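Carum releases update to Nassar planning software

23 Oct 2020

Carum has released version 7 of Nassar, its motion planning package for single-arm robots. The update changes how the software handles cluttered tabletops and is tested in simulation before it reaches real hardware.
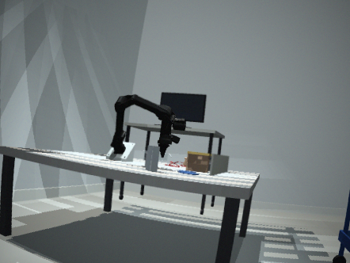
What does the new planner do differently? It checks the gripper and the arm against nearby objects together, in one pass, where version 6 checked them separately.

Şükran Güneş, who leads the planning team at Carum, said the simulator ran 2,000 table layouts for this release - boxes, trays and small flat items in changing positions. A layout that causes a planning failure is saved and replayed after each code change.
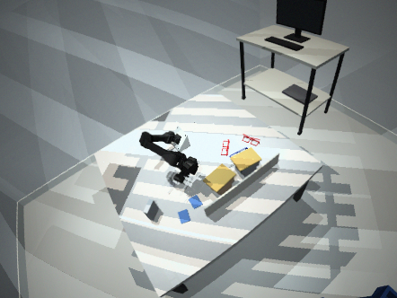
Orest Zakharchenko of Funthorpe wrote on the user forum that replay was the feature he had wanted most, but that planning times on his older workstation had gone up. He asked for a setting to limit the search.

Güneş replied that a time limit will come in November. The team is also working on the view from the gripper, where the fingers take up much of the image and must be masked out. 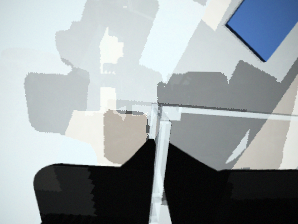

Masking is off by default in version 7 and can be turned on in the perception settings. Existing users have 14 days to move their saved layouts to the new file format - the old one will no longer load after that.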